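Closcombe Small Tractor Owners – list archive
Subject: Re: Loader drops slowly with engine off (Durketti 50)

We use cookies to remember your archive settings. By continuing you accept this. OK / More information

Hello Sharada and everybody,

I read your message two times and I think I can help, because I had the same thing on my own Durketti during the winter before last. I put your text below so the others can follow.

> Sharada Gounder wrote:
> My loader does not stay up anymore. I lift the bucket to
> chest height, switch off, go in for lunch, and when I come
> back it is on the ground. No oil on the floor that I can
> find. The tractor has 1184 hours. The dealer says I need a
> new control valve and he wants to order it in May with his
> next shipment from Voß. Before I spend that much I would
> like to know if it can be something else. The curl cylinder
> holds fine, it is only the lift. I also noticed the front
> tires wear more on the left but maybe that is another story.
> Sharada

First, please do not walk or work under the loader while you are testing. I am sure you know this, but new members read the archive too. When I say "raised" in this message I mean knee height with nothing in the bucket, and all people and dogs standing away.

A loader that goes down slowly with no oil outside has usually one of two reasons. Either the oil passes the piston seal inside a lift cylinder, or it passes the spool inside the control valve. On our model the two lift cylinders are connected in parallel, so one bad cylinder will let the whole loader down and you cannot see from the seat which one it is.

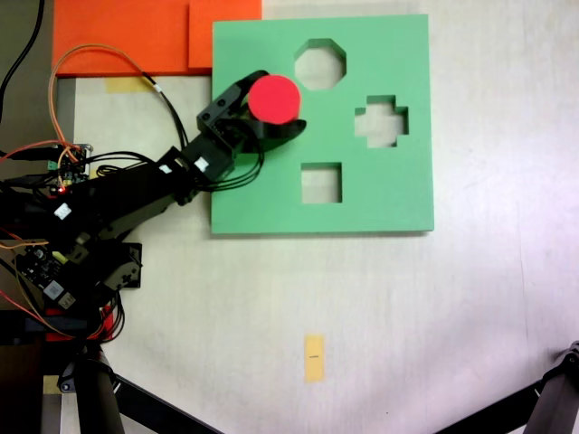 Does a small amount of drop mean that something is broken?
Every spool valve leaks a little by design, so a loader that settles slowly over a night is normal, and you should worry when it comes down in the time of a lunch.

Now the test. You need four steel caps and four steel plugs of the correct size for your hose ends, a clean tray, and rags. My caps and plugs came in a bag from Flundex and they have been good. Do not use plastic ones, they are only for dust.

Put the bucket flat on the ground and stop the engine. Move the lever in all directions several times, so the pressure goes out. Then open the two hoses on the left lift cylinder, cap the cylinder ports, and plug the hose ends. The right cylinder stays connected. Now start the engine and try to lift a very small amount. It should not move, because the left cylinder is locked with oil. If it goes up or sinks after, the oil is passing inside that left cylinder. Be gentle with the lever here. One cylinder is pushing and the other is holding, and the frame can twist if you are rough. Then you do the same for the right side.

Some people prefer the other method, where you raise the loader onto strong stands, take off both rod-end hoses, and look if oil comes from the open port when the other side is under pressure. It is also a correct method. I find it more dirty and I do not like to be close to open ports.
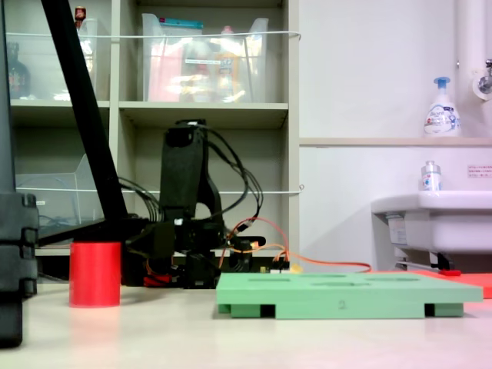
Black arm with an orange cable, green board at the right.

In my case it was the left cylinder. The seal had a cut in it, I could feel it with my fingernail. The seal kit for my tractor is number 3155, but please compare with the plate on your cylinder, because the early machines have a thicker rod and they take a different kit. Iveta Dvořáček wrote about this on the list and she measured both types, so search the archive for her name and "rod."

The kit was 109 dollars with shipping. The valve was a lot more, and my dealer also began the conversation with the valve. I do not say he was not correct to mention it, but a valve wears slowly and 1184 hours is not much. If it was the valve, I would also expect the dropping to be different when the oil is hot. Have you looked at this? Please try one time in the morning before work and one time after you used the loader for an hour.

A few notes for changing the seal, if you come to this:

The gland nut on mine was extremely tight. I used a pin wrench with a pipe on it and still I needed the help of my neighbor. Warm the barrel a little, but not so much that the paint changes color.

Look at the direction of the lips on the old seal before you remove it. I made a drawing on cardboard. The paper in the kit shows a different piston and it confused me for almost a whole evening.

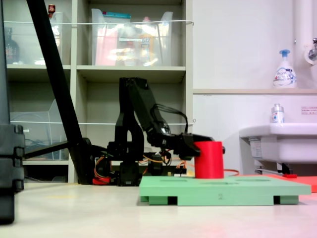
Clean the inside of the barrel with a cloth that does not leave threads, and pass a light along it. If there is a deep scratch, a new seal will not live long and you must have the barrel honed. Light marks in the long direction I left alone. Put clean hydraulic oil on the new seal and turn the piston a little while it goes in. When everything is together, move the loader up and down slowly, without load, maybe ten times, and check the oil level again with the bucket on the ground. Mine needed a half quart.

About your front tires, I would measure the toe-in before anything else. On the four wheel drive version it is easy to bend the tie rod on a stump and not notice. But I agree it is another story, and it is better if you start a new subject for it, so people can find it later.

One question from my side also. Does your loader have the quick couplers on the post, or are the hoses going directly to the valve? If you have the couplers, look if the third one from the top is fully closed. It will not make the loader sink, but on mine it was half open and made the lift very slow, and for some weeks I blamed the pump.

Please write what you find with the caps.

Greetings from the wet side of the valley,
Marek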